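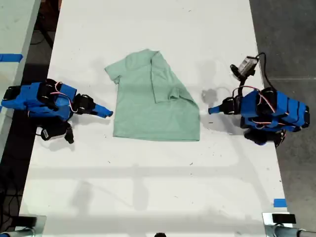
Slide 1. Two blue arms and one mint-green shirt, right half folded over.

Hi everybody, thanks for coming out! I'm Rhodri Meredith, and this is the talk about the shirt folder at the Cleswood shared workshop. Sipho Maluleke did most of the wiring and I did most of the printing and the swearing. He's in the second row, so send him the hard questions.

(Wait for the door to close. Water.)

How it started: back in May I wanted a pair of arms at home. My desk is too small for one arm, never mind two, so the whole thing moved to Cleswood and got a name, Skelitz. The first link I printed snapped while I was showing it to my sister. Pass the broken one around here, it's in the gray bag.

Parts, quickly. Hobby servos all the way up, blue plastic for the links. We printed 37 pieces counting the bad ones, and I kept the bad ones (box under the table, come and look afterward). If you build your own, print the gripper tips last! You'll change your mind about the shape. We did, twice.

Software: the control program is called Gwynne, and Sipho wrote the first version over one long weekend. You move the arms by hand through a fold, it saves the joint angles, and then we train on the saved folds. We have 1041 of them now. I threw out 176 from the early days when the wrist zero was off. Tell the wrist zero story only if we're on time.

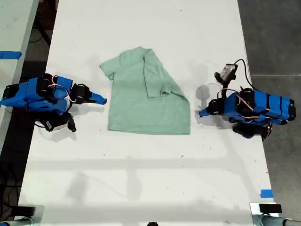

Sleeves are what I really want to talk about, because I love this problem. A towel has four corners and you're done, but a sleeve flops wherever it likes. Look at the right one, lying back on top of the body, and then at the left one, still sticking out to the side. Those are two different grabs as far as Gwynne is concerned, and we spent weeks treating them as one grab flipped over. Once we trained them separately the folds got so much neater. (Pause, let people look.)

Wires: leave more slack at the elbow than you think you need. Sipho has a good bit on connectors, hand him the mic.

Next up is long sleeves, and then Sadau, our plan for a smaller pair that fits on a kitchen table. Drawings are pinned by the laser cutter. Take a copy, scribble on it, give it back to either of us.

Questions, then the live demo if the power strip behaves.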